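Seed labels drift down the sheet, then the wrong notes print on the wrong variety

Status: Solved
Product: Statutine Desktop, Labels module
Opened by: Igor Malinowski
Opened: 19 September 2021
Category: Printing / Import

Hi all! First ticket here, and it's going to be a long one, so thank you in advance to whoever picks it up.

I look after the catalog for the Storden seed library. We lend out vegetable and flower seed in small paper envelopes, people grow it, and in the fall they bring some back. For years this was all in a box of index cards. Last winter I typed the whole thing into a spreadsheet, and then I found Statutine and imported it, and I can't tell you how happy I was when I searched "runner bean" and every runner bean we have came up with its history. I've been showing it to anyone who stands still long enough.

The catalog has 1,693 records. Searching, editing, and the loan screen all work beautifully. The trouble is only with labels.

What happens:

The first row on each label sheet prints perfectly. Variety name, year, donor, sowing note, all sitting nicely inside the sticker. The second row is a hair low. By the bottom of the sheet the last line of text has slid off its sticker and onto the one below, so "sow under cover" ends up on the next envelope.

The second thing is stranger. Somewhere in the middle of a full print run, the notes stop matching the names. I had a leek that told me to soak it overnight and pinch out the tops. Once it goes wrong it stays wrong for the rest of the run.

What I expected:

Every label the same distance from its neighbor, and leeks with leek notes.

What I've tried so far:

Restarted the computer and the printer. Took the label sheets out and fanned them. Switched from the rear feed to the tray. Reinstalled Statutine (this took no time at all, well done to whoever built the installer). Printed the same sheet on plain paper and held it up to a window with a label sheet behind it, which is a great way to see drift and saves a lot of stickers.

Sheets are the 16-up kind, two columns. Template in Statutine is set to match.

Reply from Fasard Support

Hello Igor, and thanks for such a clear report. The window trick is a good one.

It sounds like two separate faults, so let's take them one at a time and leave the mismatched notes for later.

For the drift, could you tell us:

Do you print straight from Statutine, or do you save a PDF and print from another program?
In the print window, what does the scaling setting say?
If you measure from the top of the first label to the top of the last one on plain paper, is it longer or shorter than the same distance on the sticker sheet?

Please also attach the template file if you can find it. It is under Labels, then Templates, then Export.

Reply from Igor Malinowski

I save a PDF first, because I like to look it over before spending stickers. The scaling setting says "Fit to printable area." I had never noticed it was there!

The plain paper one comes out longer, by a bit less than the height of a line of text. Template attached.

Here is the table. It's a pale one with the grain running on the diagonal, and I love working at it.

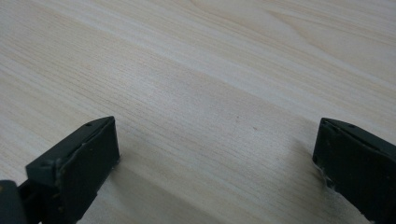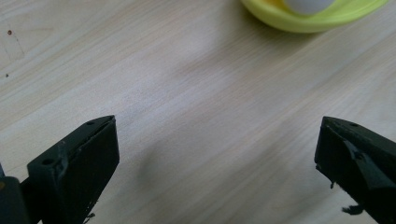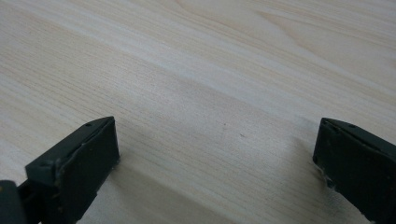 One more thing on the drift. I went back to some labels I did in February, when I was only making a few at a time for the spring swap, and they have it too. I just never filled a whole sheet back then, so I'd always stopped before it got bad enough to notice. So it isn't from the latest update, which I had been quietly blaming. Sorry, update.

Reply from Fasard Support

Your template is fine. The row height matches the sheet and there is no gap between rows, as it should be.

"Fit to printable area" is very likely the culprit. The PDF already has the right margins, and the viewer is stretching the page a little to fill what it believes the printer can reach. Each row picks up a small share of the stretch, so the error grows as you go down.

Please set the scale to 100 percent, or "Actual size" if your viewer words it that way. Then print one sheet on plain paper and do the window test again. Leave the top margin in the template alone for now, even if the whole page looks slightly high or low.

Reply from Igor Malinowski

Oh, this is wonderful. Dead straight all the way down! Both columns!

You were right about the whole page being off. Everything is now a touch too high, the same amount on every row. Is that the top margin?

Reply from Fasard Support

Yes, and now is the time to change it. Increase the top offset under Labels, then Printer Alignment. Use that screen and leave the template itself as it is. The alignment is saved for the printer, so if you ever use a different one you won't have to edit your template again.

Once you're happy with a plain sheet, we can look at the notes.

Reply from Igor Malinowski

Done, and I've printed a real sheet on real stickers. The tomatoes look magnificent. I had no idea there was a Printer Alignment screen and I've been all through that menu now. The "start at label" box is going to save me so many half-used sheets. I'd been cutting the leftovers apart with scissors.

Ready for the leeks.

Reply from Fasard Support

Glad to hear it. For the mismatched notes, please try this:

Open Labels and choose Print All, but only go as far as the preview.
Page through until you reach the first label with the wrong note.
Write down the record number of that label and the one before it.
Open both in the catalog and look at the Notes field. Is the note correct there?

How did the notes get into your spreadsheet in the first place? Were any copied from a website or another document?

Reply from Igor Malinowski

Found it! The first bad one is right after record 274. In the catalog itself all the notes are correct, including the leek's. It's only in the label preview that they slide.

Record 274 is a climbing pea. Most notes I typed by hand from the cards, but that one I pasted out of the old Hrytsenko seed list, which someone had scanned and turned into text. It's a lovely list, by the way. The descriptions are tiny essays. The pea has a whole paragraph on how to put up the sticks and which way to lean them.

When I click in the note and press the End key, the cursor stops halfway along what looks like one sentence. Then I press the right arrow, and it goes to what I'd have said was the same line. Is that a clue?

Reply from Fasard Support

That is a very good clue. It means there is a hidden line break in the middle of the note. The catalog screen wraps text and hides it from you. The label module builds a temporary list with one line per note, so a note with a break in it takes up two places, and every note after it moves down by one.

The label module ought to cope with this, and we have passed it to the developers with your pea as the test case. In the meantime:

Back up the catalog (File, then Back Up).
Go to Tools, then Clean Up Text.
Choose the Notes field only.
Tick "Replace line breaks with a space" and leave the other boxes unticked.
Run it and open the label preview again.

Please don't tick "Trim long text." It would shorten your Hrytsenko descriptions for good.

Reply from Igor Malinowski

Backed up, cleaned up, previewed. Leeks have leek notes! I paged all the way to the end and checked the last few labels against the cards, and the zinnias at the bottom are right too. The pea kept its full paragraph, and I've made that font a little smaller so it fits.

I did find something while I was in there. If a note is too long for the sticker, the preview cuts it off without saying so. A small warning mark would be so helpful, even just a dot in the corner. Should I open a separate ticket?

I'm also writing up the scaling setting on a card to tape inside the cupboard door, for whoever does labels when I'm away.

Reply from Fasard Support

Yes please, a separate ticket under Suggestions is best. Mention that it concerns the preview as well as the printed sheet, as they are handled by different parts of the program.

We'll mark this one as solved. The line break fault stays open on our side, and you'll get a message when a fix is in a release. Until then, run Clean Up Text after any paste from the old list.

Reply from Igor Malinowski

Will do. Suggestion ticket is in. I've started on the beans this evening and the first sheet is already on the envelopes. Thank you so much!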